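Sorting Rigid Plastics in Student Housing
Project report, Materials and Environment, Group 5

3. Method

Rigid plastic items were collected from two residence halls, Kakon and Plevenero, during the December move-out period. Residents placed items in marked bins on the ground floor of each hall. Bottles and food tubs were excluded, as these already go into the city's mixed recycling. The bins were emptied every Thursday and the contents moved to the Vashisht lab for sorting.

Each item was checked for a resin code. Items without a readable code were tested by flotation. A chip was cut from a hidden edge and placed in water with a drop of dish soap to prevent air bubbles from holding it up. Chips that floated were recorded as polyolefin (polyethylene or polypropylene). Chips that sank were recorded as "other" and not tested further.

4. Results

Kakon produced 347 items and Plevenero produced 249. Storage goods such as bins, shelf inserts and drawer dividers were the largest group in both halls. Hangers were second. Many of the storage goods had no resin code, or had a code molded so shallow that it could not be read under the bench lamp.

The flotation test gave a clear result for most chips. Foamed parts and parts with mineral filler were a problem, as both change the density of the base resin. Filled polypropylene can sink and would then be placed in the wrong group. We did not correct for this.

5. Discussion

The local processor, Pomeck, accepts rigid polyolefin only if metal and rubber parts have been removed. Removing rubber feet and screws took more time than identifying the resin. A future collection should ask residents to do this before drop-off.

Color was not recorded in the first week, which limits what can be said about resale value. White and natural stock can be dyed after grinding, so it should be kept apart from mixed colors at the bin stage.

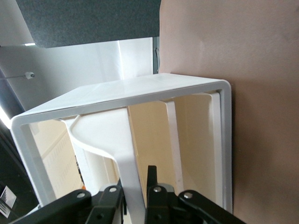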